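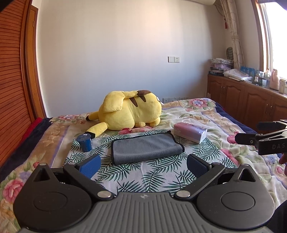

*Fig. 1. Palm-print cloth laid over the center of the quilted blanket.*

## Section 2: Making up the guest bed

The Wasitz leaflet that came with the bedding claims a bed can be made in two minutes. I have never managed it. Brian Mwaipopo says he has, but he didn't let anyone check the corners. Allow 8 minutes, more if the bed stands against a wall and you can't get around the far side.

You will need the dark under-cover, the quilted blanket and the light printed cloth. The leaflet also lists a "smoothing paddle," sold separately. Skip it. Use your forearm.

### 2.1 Laying the blanket

1. Clear the bed down to the dark under-cover and tug it flat. Any ridge you leave now will show through the quilting.
2. Pull the bed away from the wall a hand's width, if it moves easily. If it doesn't, kneel on the mattress and work from there.
3. Drop the folded blanket in the middle and open it toward the wall first.
4. Open the near half toward you.
5. Line up the sides. A strip of the under-cover may show along each edge. The leaflet calls this an error. I call it the width of the blanket.
6. Smooth from the center out to the corners.

**Note:** The leaflet tells you to find the "top" of the floral pattern. Gladys Bakilana and I spent most of a Sunday on this and came up with different answers. Put the cleaner end near the pillows and move on.

**Caution:** Don't pull on the stitching to shift the blanket. Take hold of the whole edge with both hands.

### 2.2 Adding the cloth

The cloth is supposed to protect the blanket when you use the bed for folding, sorting or setting down small things such as a plush toy. It does help with lint. I have doubts about the "spill barrier" promised on the label, and I wouldn't test it with coffee.

1. Shake the cloth out away from the bed.
2. Hold it by two neighboring corners and let it fall over the center of the blanket.
3. Straighten it by eye. It doesn't need to reach the edges, and tucking it in defeats the purpose.
4. Press out the large folds. Small creases can stay.

**Note:** Clovik sells clips for holding a cloth like this in place. We tried a set in February. They left dents in the quilting and the cloth still slid.

### 2.3 Taking it off again

1. Remove anything sitting on the cloth.
2. Fold the four corners to the middle so crumbs and threads stay inside.
3. Carry it outside to shake.
4. Check the blanket for damp spots before you fold it.

**Caution:** Read the sewn-in care label before washing. The leaflet and the label don't agree on temperature, and I'd trust the one attached to the fabric.

If the blanket keeps creeping toward one side, go back to 2.1, step 1. The leaflet suggests buying a heavier blanket, item 823 in the same catalog.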